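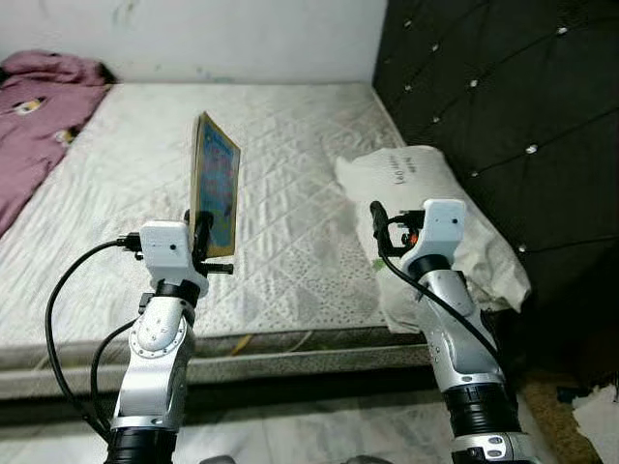

4.2 Grasp holding and the wait state

Figure 3. Head camera view, left arm holding a tablet upright over the mattress, right arm free.

The planner we use (Momer, our own fork) treats a held object as part of the arm from the moment the grip is confirmed. That is fine for a cup. For a flat, tall thing such as the tablet in Figure 3 it causes trouble, and most of this section is about that trouble.

First problem – the collision shape. Momer wraps a held object in a box, and the box is padded on all sides by the same margin. With a thin tablet the padding is bigger than the object. The free arm then refuses to come anywhere near it, and any two-arm plan (hand over, turn, lay flat) fails before it starts. We replaced the box with a thin slab fitted to the depth points, padding on the two large faces only. Edges get no padding at all. Risky, yes. The slower speed limit near the held object makes up for some of it.

Second problem: the screen. A lit screen is not a stable surface for the tracker. Bright colours, and the picture can change at any time, so features found on it in one step may be gone in the next. Early versions locked on to the screen content and reported that the tablet was turning in the hand. We now mask the screen area and track the case edge only. The mask is drawn once, at grasp time, and carried along with the wrist pose. If the wrist pose is off, so is the mask – see Section 5.

Third, the mattress. White quilting on a white top gives the depth estimate very little to work with, and the diamond stitching repeats, so matches slip by one diamond and the surface comes out tilted. Poul Thorlacius suggested fitting a single plane to the whole top and ignoring local bumps. We did this. It is crude, and wrong near anything that is piled on the bed, such as the pink cloth at the far left in Figure 3. There the planner falls back to raw points with a wide margin.

The wait state itself is simple. One arm holds, the other is open and above the bed, and both controllers run at the same rate but with different gains. The holding arm is stiff in the wrist and soft in the elbow. The free arm is soft throughout. No new plan is accepted untill the tracker has agreed with the wrist pose for 6 steps in a row. We tried fewer, and the free arm set off on bad estimates. More just wastes time.

Timing. The planner was given 200 ms per query and returned the best path it had by then, or nothing. On nothing, the arms stay where they are and the query is sent again with a new seed. After 17 empty replies the run is stopped and logged as a planning failure, not a grasp failure. The earlier logs from Padudness mixed teh two up, so they are left out of Table 2.

Cables are not modelled. Both grippers have one coming out of the left side of the housing and looping down, and the loops move with the arm. Oanh Khương added a fixed keep-out tube along each forearm, which covers the lower part of the cable but not the loop. A proper model is left for later work.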